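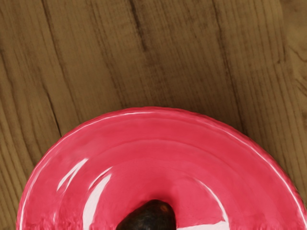
Avocado, very dark, on the red.

Ronstead granite mortar and pestle, large size - quick review

Had this since November so feel I can say something useful now. Writing this in my lunch break so forgive the state of it.

Bought to replace a marble one that was a wedding present and completely useless. Lovely to look at, smooth as a bath inside, peppercorns just skated round and shot out over the cooker. The Ronstead is rough granite inside and out, polished rim. Mine came from Henriques in town because I wanted to pick it up first. Glad I did, it weighs a ton. Check your shelf before you check your purse.

Seasoning it. The leaflet says grind a handful of dry rice to powder, tip out, rinse, repeat until the rice stays white. Leaflet reckons twice. Took me four goes and the first lot came out properly grey. Then garlic and salt, then rinse again. No soap, ever, it soaks in and you will taste it. Allow an evening, 60 minutes is optimistic.

Spices - excellent. Cumin, coriander seed, black pepper, all done in no time and nothing jumps out if you keep a hand over the top. Much better smell than the electric grinder. Cloves fine. Cinamon stick no, snap it and use something else.

Pastes - good, but slow. Thai green paste took me ages and my arm knew about it next day. Lemongrass needs slicing very thin first or you get string. Pesto came out coarser than in the blender and nicer for it I think, husband disagrees.

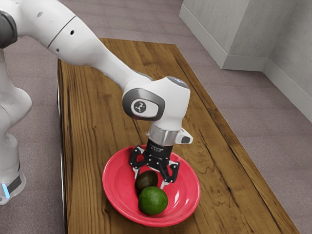

Red bowl, one avocado, one green fruit.

Guacamole - the main reason I wanted it. Onion, chilli, coriander and salt get pounded first to a wet green mush, then the avocado goes in and you only really press it, couple of turns, stop. Lime at the end. Proper lumps left in. You can serve it straight from the mortar if your table is up to it. Wouldnt go back to a fork. Avocados have to be ripe though, the pestle does not fix a hard one, it just makes pellets.

Capacity. Box says holds up to 219 ml and that is to the brim, so no. Use half that or you will be wearing it. Enough guac for two greedy people, for a crowd you're doing batches. There's a bigger one in the Famia range which Gisela Insaurralde at my Wednesday class swears by, but it's dearer and she has a stronger back.

Bad points
- no feet or pad underneath, scratches the worktop. Folded teatowel under it, sorted
- pestle is a bit short, knuckles catch the rim
- holds on to garlic. Mine has had a faint whiff since Christmas, dont do cardamom for cakes straight after
- takes forever to dry, leave it out overnight

Also tried a Grukine at a friend's, the one with the wooden pestle. Lighter, easier to wash up, hopeless on seeds. Ok for herbs.

Would I buy it again, yes, for spices and guac. If you mainly make pastes get the bigger one or keep your blender. 4 out of 5, one off for the knuckles.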